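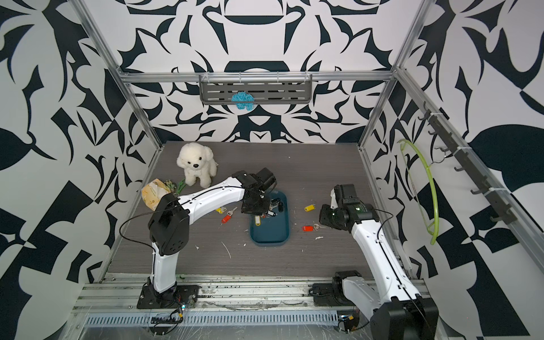 Every July the Gillthorpe Open Studios brochure comes through my door, and every July it tells me the town is bursting with undiscovered talent. I have lived in Gillthorpe long enough to have my doubts.

This year's brochure lists 200 makers. It used to list far fewer, and the old one was easier to love. You could walk the whole trail in a weekend, talk to the person whose hands had made the bowl, and go home with the bowl. Now there is a map with a fold I can't get back the way it came, and a good third of my afternoon went on finding doors that were locked.

The organisers seem to think that bigger means healthier. I'd like to see the evidence. Assunta Ferraro, who has shown her prints here since the trail began, told me she had more visitors than ever and sold 3 small pieces. People came in, said "lovely", took a card and left for the next number on the map. She paid £400 for her place, brochure entry included. I am no good at sums but I can do that one.

Then there is the sponsor. Wolar put its name on the banners and gave a prize, won by a young potter called Soledad Szabo. I liked her work very much – heavy, lopsided jugs with a glaze like wet slate. What I didn't like was the speech, in which we were told that art "drives footfall". Does it? Towards what? The gallery on Softić Lane closed in spring with plenty of people walking past it.

I'm told I am being sour, and that exposure is good for artists. Exposure to whom? If the trail were half the size, with a proper selection and lower fees, some people would be left out and they would be cross. I accept that. A show that turns no one down is a directory, and we already have one of those at the library.

The forms for next year are out, and the fee has gone up again. Assunta hasn't filled hers in yet.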